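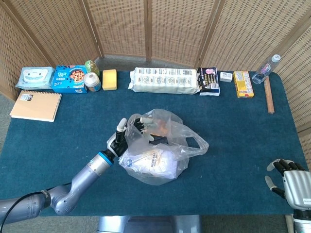 Plastic Bags, Jars and the Cupboard Under the Sink: Quick Fixes

Typed up between errands, so excuse the shorthand. Mostly small kitchen stuff. A few of these came in from readers in Firnville after the November page, the rest are mine. Skip to what you need.

Bags

Clear produce bags are worth keeping if they held something dry. Onions, rolls, lemons. Anything that held raw meat goes straight in the trash, no rinsing, no second thoughts.

Shake out crumbs over the sink, turn inside out, hang over a wooden spoon stood up in a jar. Overnight is plenty. A damp bag put away is a smelly bag by the weekend.

Fold flat in thirds, then roll. Twenty or so fit in an empty tissue box. I used to stuff them all in one big bag on the pantry door and it just got bigger and bigger until the hook came off the wall. Two hooks actually gone that way. Now when the tissue box is full, I stop saving.

Best uses so far:
Lining the little bathroom can
Shoes in a suitcase
Over a paint brush between coats, rubber band around the handle
Over the shower head with white vinegar in it, tied on, one hour, then scrub with an old toothbrush (not if the finish is brass or gold, it can spoil it)

Store bags and rolls well up high if there are toddlers around. Same for pets who chew.

Can't get a bag open at the store? Touch something wet in the produce section first, the lettuce will do. Or rub the top between both palms.

Closing a bag without a clip: cut the neck off a small water bottle, pull the bag up thru it, fold the plastic down over the outside, screw the cap on. Good for rice and dry beans. Not airtight enough for coffee in my opinion, others disagree.

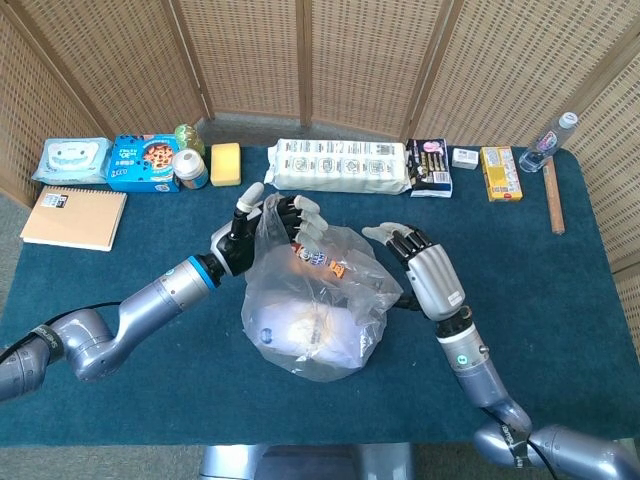 Jars

Labels. Soak in hot water with a squirt of dish soap, 20 minutes. Peel. Whatever gum is left, rub with cooking oil and baking soda mixed to a paste, leave it while you do something else, wipe off. Works on nearly everything except those clear film labels, which I have given up on.

Smelly lids (pickles, mostly). Lid and jar apart, a spoon of baking soda in each, warm water, leave till morning. Lid still smells? Use that one for nails and screws.

Stuck lid. Run hot water over the metal only. Dry it. Rubber glove. Twist. If that fails, slide the tip of a spoon under the rim and lever gently until it pops.

Don't bother saving more than you have shelf for. I keep 5 big and a row of little ones for spices and that is enough jars for one house.

Wipes

Dried out at the top of the pack? Store the pack upside down. The liquid settles toward the sheets you will reach for next. Flip it back when you open it. Press the sticker or lid down all the way, run your thumb around the whole edge, one lifted corner will dry the lot.

Dried out completely: still good for dusting baseboards. Add a bit of water if you need it for a quick floor spot.

Never flush them. Dosen't matter what the pack says. My plumber bill was $739, which is a lot of money to learn about wipes.

Boxes and cans

Write the month on the top with a marker when it comes in the house. Older ones forward, new ones behind. Takes seconds while you unpack.

Cereal box that won't stay shut: cut a slit in one flap, fold both side tabs in, tuck. Or decant it. But cut the cooking directions off the box and tape them to the container, because you will forget how much water.

Cans with a dent on the seam or the rim, toss. Bulging, toss, and don't open it to check.

Leftover half a can of anything: into a jar or bowl before it goes in the fridge. Tomato especially.

Tall things at the back, short in front. Sounds obvious. Go look at your shelf.

Under the sink

Take it all out first. All of it. Wipe the floor of the cupboard and let it dry with the doors open. Feel along the pipe joints with a dry paper towel, any wet spot shows right away.

Put down a boot tray. Bottles on the tray. If something leaks it leaks on the tray.

Tension rod across the top, spray bottles hang by their triggers. Mine is from the hardware store on the Pendance road, has held up fine.

Bleach and ammonia cleaners on separate sides and never mixed, not in the bucket, not in the sink. Vinegar stays away from bleach too.

Sponges: wring and stand on edge. Flat sponges stay wet underneath.

Odds and ends

Crumbs in the toaster. Unplug, cool, slide the tray out, tap. No forks.

Squeaky drawer. Rub a candle stub along the runners, work it back and forth.

Rubber bands go on the doorknob of the pantry, always, so everybody knows where they are.

Ring on the wood table from a hot mug: low iron over a cotton dish towel, no steam, a few seconds at a time, check each time. Did this on my aunts table and it came up nicely. Try a hidden spot first.

More next month, got a stack of questions on freezers to get through.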